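Flumutano Kirui Compact Dehumidifier
Sold by Jurent, Mekholm store and online
In stock

We held off on carrying this one. The maker's box says it will "transform the air in your home," and we have read that line on enough boxes to be tired of it. A dehumidifier pulls water out of the air and puts it in a bucket. The Kirui does that, at a modest rate, for a modest room, and if you buy it with that in mind you may well be happy with it.

What it's for
Closets, small bathrooms, a laundry corner, an RV parked for the winter, a spare bedroom with one cold outside wall. The maker also lists "basements." We don't. A basement with a real moisture problem needs a bigger machine with a drain hose, or more likely a gutter repair. If there is water on your floor, please don't order this.

How much it removes
Rated at 9 pints a day. Ratings like this are measured in a room much warmer and damper than most people would put up with, so treat the number as a ceiling. In a cool room it will collect a good deal less, and below 60 degrees it spends so much time defrosting itself that we would call it the wrong tool.

Noise
The leaflet says "whisper quiet" and gives no decibel figure, which we find annoying. On low it sounds like a small desk fan. On high it sounds like a large one. There is also a click when the compressor starts. Light sleepers should run it during the day and shut it off at night.

Controls
Power, fan speed, target humidity, timer. The humidity readout on the front is a rough guide – air right next to the machine is drier than air across the room. A cheap separate gauge on the far wall will tell you more. The "smart mode" button appears to set the target to 50 percent and the fan to low. You can do that yourself.

The bucket
It slides out from the back, an odd choice if you were planning to push the unit against a wall. Leave enough room to get your hand in. The machine shuts off when the bucket is full and shows a red light. There is no beep. The lid is thin and the hinge feels like the first thing that will go, so we stock the lid as a spare part.

Filter
Mesh, washable, behind the side grille. Rinse it and let it dry before it goes back in. The optional carbon insert is said to remove odors. We couldn't smell a difference and we don't sell it.

Lifespan and warranty
Flumutano claims a compressor life of around 4,000 hours. We asked how that was tested and got a copy of the brochure. The warranty is 2 years on the compressor, with the bucket, lid, and filter left out.

In the box
Dehumidifier with attached 9-foot cord
Bucket with lid
Mesh filter, already fitted
Leaflet in four languages

Returns
Unused units can come back in the original carton. Used units can be returned only if faulty. Empty the bucket first, please.
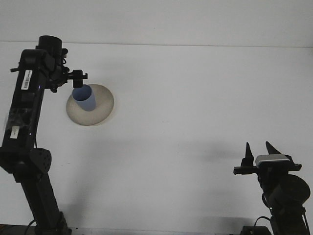

By the Jurent product desk, Mekholm | Page last checked 21 June 2023

Let the unit stand upright for a few hours before you plug it in, especially if it came by courier. Spare lids and mesh filters are listed under Parts.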